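Looking after laminate and wood-effect tables

Filed under: Furniture and floors

A table with a pale wood-effect top is cheap to buy and easy to live with, and it will last for years if you keep two things away from it: standing water and coarse scourers. Most of the tops that get thrown out have nothing wrong with the surface. They have swollen at the joins or lifted along the edge strip, and both of those start with moisture.

Everyday cleaning

Use a soft cloth wrung out in warm water with a drop of washing-up liquid. Wipe with the grain, then go over it again with a second cloth and plain water, then dry it. The drying is the part people skip. Soap left on a pale top dries to a dull film, and after a few weeks it looks as though the finish has gone. It hasn't. Wipe it down with one part white vinegar to ten parts water and the film comes away.

Don't use spray polish on laminate. It can't soak in, so it sits on the surface and picks up dust. Oil and wax are for bare or oiled timber only. If you don't know which you have, put a drop of water somewhere out of sight and leave it for two minutes. On laminate or varnish it stays as a bead. On bare timber it darkens the wood.

Marks and stains

Tea and coffee: bicarbonate of soda mixed to a paste with water. Leave it on for a few minutes and wipe off without scrubbing.

Ballpoint: a little surgical spirit on cotton wool, dabbed, never rubbed in circles. Try it on the underside first.

Candle wax: let it set hard and lift it with an old plastic card. A kitchen knife will leave a scratch that shows far more than the wax did.

Sticky label residue: cooking oil, left for ten minutes, then washing-up liquid to get the oil off.

White rings: on varnished wood these are damp trapped in the finish and will often fade by themselves in a day or two. On laminate a white ring is usually heat damage and it won't come out. Use a mat.

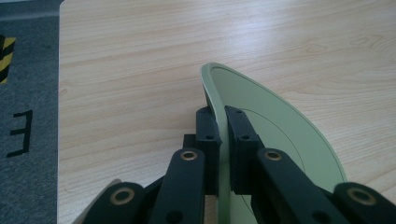

A pale, fine-grained top beside dark grey carpet.

Hiding small scratches

A light scratch that hasn't gone through the pattern can be toned down with a wax filler stick. Buy one slightly lighter than the table, as they look darker once they are in. I have used Bangera sticks in the oak shade and found them easy to blend, though the lighter birch was too yellow for my table. Warm the end between your fingers, press it across the scratch and take off the extra with a card. Buff with a dry cloth.

Deeper chips need a hard filler. Don't sand laminate to level it. The printed layer is very thin and you will be through it in a couple of strokes.

Edges that lift

Catch these early. If you can slide a sheet of paper under the edge strip, it needs gluing.

Clean out any crumbs and dust with an old toothbrush. If the strip was fixed with hot-melt glue, you can often set it again with an iron on a low heat, with a sheet of baking parchment in between. Keep the iron moving and press the strip down with a block of wood until it cools. Otherwise use a thin line of contact adhesive on both faces, wait until it is tacky, and press together. Masking tape holds it overnight. A tin of Zulow adhesive cost me £16 and has done every shelf and table edge in the house, with roughly half of it left.

Carpet under and around the table

Low-pile carpet hides crumbs well — too well, if you eat at the table. Vacuum along the line of the table edge as well as underneath, going slowly and in both directions.

Dents from table legs come up with an ice cube left to melt in the hollow. Blot up the water and tease the pile with a fork. Felt pads on the feet are fine on hard floors, but on carpet use wide plastic cups, which spread the weight.

Tape left on carpet for months gives up its glue to the pile. Peel it back low and slow, then work at what is left with white spirit on a cloth, a small patch at a time with the window open. Check a hidden corner for colour first. Rubber-backed carpet tiles should be done with the least spirit you can manage, as it can soften the backing.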